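The great desk migration

We moved house in September, from Polham to Odside, a distance you could walk if you had no furniture and a good coat. The removal firm had us down as a half-day job. I would like to meet whoever wrote that and show them my books.

Most of what I own went into boxes without a fuss. The desk was the problem. I bought it second-hand years ago from a closing-down sale at Chacko, the office place by the roundabout, and it weighs as much as a pony. It came with the old flat, more or less, in the sense that I built it in the back bedroom and it has been wider than the door ever since.

To get it out I had to take it apart, and to take it apart I needed the little key, which I had put somewhere safe in the spring. I bought a new one. I bought the wrong size. I bought a set of 50 bits in a case, of which two have ever been used, and one of those was to open a tin of paint.

So for a week I shopped for a replacement instead, late at night, with a tape measure round my neck like a tailor. The choice of desks is enormous and they are all grey. There are grey ones that go up and down and grey ones that stay where they are, and a Derkex model whose reviews were evenly split between people who loved it and people still waiting for the feet.

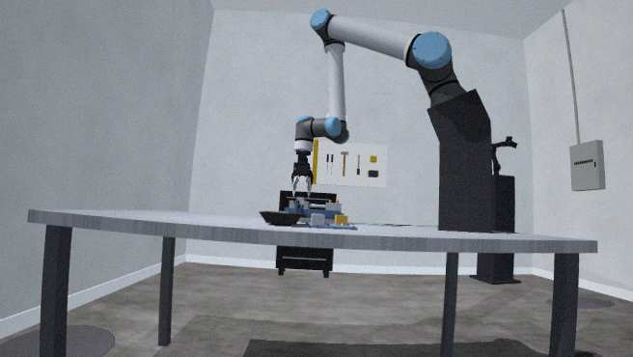
Pale grey top, dark legs. My type, apparently.

In the end I kept the old one. I got it apart at two in the morning with a butter knife and some language, carried it down in four trips and put it back together in the new spare room, where it has a slight lean towards the window. A folded beer mat sorted that out. Pens still roll, but slowly, and always to the same corner, so I keep a mug there.

The new room is colder than the old one and looks out on a wall. I find I get more done. On the other hand I have become very interested in the wall — there's a fern coming out of it near the top, and I've started checking on it before I check my email.

I still have the 50 bits if anyone in Odside wants them. The little key was in the kettle box.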